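The slow return of the fitted larder

For years the larder was the first thing to go when a kitchen was done up. Builders in Clullby knocked them through to make space for a bigger fridge or a second oven, and few buyers complained. Now people are asking for them back.

Laitinen, a joinery firm with a workshop on the edge of Druststead, fitted 549 larders last year. The year before it was 2. Most went into terraced houses where the old cupboard under the stairs had been used for coats and the vacuum cleaner.

A larder has to stay cool and dry, and that comes down to air. Older ones had a mesh window on an outside wall and a stone shelf set low down. Where there is no outside wall to spare, the usual answer is a slatted door with a small gap left at the bottom. Solid doors look tidier but trap damp, and flour and onions suffer first. 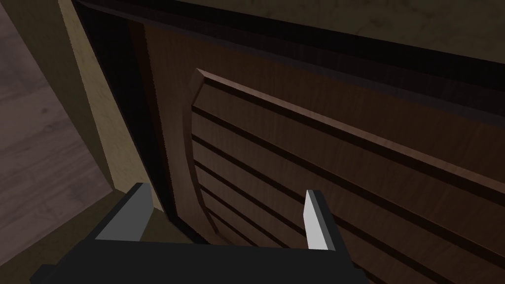
Cost depends on how much of the old cupboard can be kept. A plain refit with new shelves and a new door starts at £925 in Druststead. Adding a stone shelf and a vent through the wall brings it to £1,994, and the vent is often the slower part of the job. In the older streets of Uditz the walls are thick and the work can take most of a week.

Shelves should be shallow. Anything deeper than a dinner plate ends up with tins at the back that are out of date before they are found. Leave the floor clear for potatoes and heavy bottles, and keep the larder off any wall that has a boiler or a hot pipe behind it.

Eggs, butter for the week, hard cheese and most fruit will keep well enough in there from October until spring. Milk and meat still belong in the fridge.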